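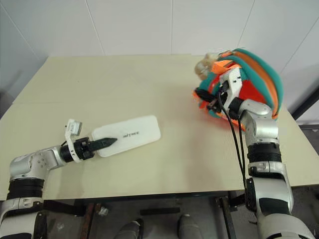
Grout on large-format wall tile

droleo_23
Rectified porcelain, 2 mm joints, light grey cement grout. Haze still there after 32 hours. Water and a microfibre cloth do nothing. Is sulphamic acid safe on a matte glaze?

M. Giannakopoulos
Too early for acid. Cement grout needs a week or more before you put any on it. Try a white nylon pad and warm water first, then a neutral cleaner.

lorov268
Disagree on the week. The bag on mine said three days. Read the data sheet for your product and go by that.

M. Giannakopoulos
Three days in July, maybe. In November in an unheated room it cures slower. I've seen the colour go patchy from acid used on day four.

droleo_23
Room is at 12 degrees overnight. Data sheet gives times at 23.

lorov268
Then wait, fair enough. Pre-wet the joints when you do it, and test behind the fridge.

Clilham
Was the grout polymer-modified? If so, acid is slow on the film. You want an alkaline remover – a different bottle entirely.

droleo_23
It is modified. Nylon pad took most of it off tonight. Will try the alkaline stuff on Thursday on one tile and post the result.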